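FM 642 Workplace Services
Unit 2: Shared Surfaces and Meeting Room Turnover
Handout, April 15, 2019
Instructor: Maribeth Tiongson

Reading for this unit: Peñalver course packet, sections on surface load and on unclaimed property. Bring the Brirnevitz floor plan to the lab session.

1. Terms

Turnover. The work required to return a room to its posted baseline between two bookings. Turnover does not include cleaning of fixtures or floor care, which are scheduled separately.

Baseline. The written state of the room: furniture positions, items that stay on the table, items that stay on the floor. A room without a written baseline cannot be turned over consistently by two different people.

Surface load. All items resting on a work surface that are not part of the baseline. Surface load is recorded by class and location. Weight is not considered in this unit.

Perimeter load. Items standing on the floor or leaning on walls outside the chair zone. It tends to be older than surface load and is more often missed in a walk-through.

2. Classes of item

Class A, consumables in use. Bottles, cups, opened food. Removed at every turnover. Cups go to the pantry. A bottle that still contains water is emptied before disposal.

Class B, room supplies. Sticky notes, notepads, coasters. Kept if the baseline lists them, and returned to their listed position. Written sheets are removed from pads and placed in the document tray.

Class C, personal or gift items. Wrapped boxes, luggage, clothing. Never opened by staff. Tagged, logged, and moved to holding if unclaimed by the end of the day.

Class D, display items. Signs, plants, dried flowers. Left in place if listed. Otherwise treated as Class C.

The long oak table below carries all four classes. Class A is in the middle, with a clear bottle partly filled with water and a mint green cylindrical cup. Class B is spread over both sides of the table, while the gold-wrapped box with the red bow and the pot of dried pink flowers share the far end. The perimeter load is on the left: luggage, a cardboard box, and a purple sign leaning against the wall. 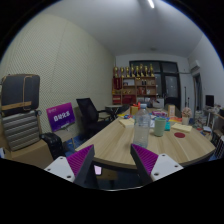 3. Order of work

3.1 Walk the perimeter first. Log luggage and leaning items before touching the table.

3.2 Clear Class A from the near end to the far end.

3.3 Collect Class B at one point on the table, sort, and redistribute according to the baseline.

3.4 Tag Class C. The tag carries the room number, date, time, and initials. Do not combine items from different positions under one tag.

3.5 Check Class D against the list.

3.6 Wipe the table along the grain. Reset chairs last.

4. Stacked items

Bags stacked on suitcases or cartons are logged as one position with separate lines, top item first. If the stack must be moved, it is taken down and rebuilt in the same order. Stacks in a marked exit path are moved immediately and logged afterward.

5. Assignment

Write a baseline for one meeting room in the Peixoto building, one page maximum. Attach a log of the surface and perimeter load on a single visit, using the four classes. Submit to Leandro Peñalver before the next lab.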